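Search the archive
Enter keywords Go

Re: [wirkia-tidy] The small stuff on the long table
19th April
Posted by Oduor Mfaume

Mutua Rotich wrote:
> The long table is for working on. It is not for keeping things on.
> I have now said this 3 times, and I plan to say it again in July.
> Could whoever owns the small items please give them a home?
> A bin is a home. My coat pocket is not.

Mutua, I have read your message with the shame it was designed to produce. Some of the small items are mine. I would claim fewer of them if I could do it with a straight face.

My objection is to the bin. I have nothing against bins, and the dark gray one at the corner of the table has a good thick rim you can grab without losing skin. But it's deep, and it's dark in there, and anything shorter than my thumb that goes in stays in. I put a key in one at the Plivov Street place and we ended up changing the lock.

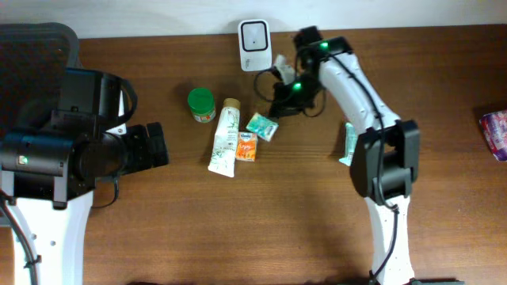

Mutua says the bin is fine if people would only use a smaller box inside it, and that he proposed exactly this last July and was met with silence. I remember the silence. I thought it went well.

So, a counteroffer. I have 14 little lidded tubs left over from the Hosoda move, all the same size, and I'm willing to part with them. Small things go in a tub, the tub goes in the bin, and the table goes back to being a table. I'll even do labels, although my handwriting has been compared to a seismograph.

What I won't do is spend an evening sorting by color. We tried that at Illell with over 800 buttons and two of us still disagree about teal.

If anyone objects to tubs, write to the list before I find the marker. Otherwise I'll bring them in with me next time and start at the wall side.

Oduor

Get the weekly digest by email. You can unsubscribe at any time.
This site uses cookies. Accept / Manage settings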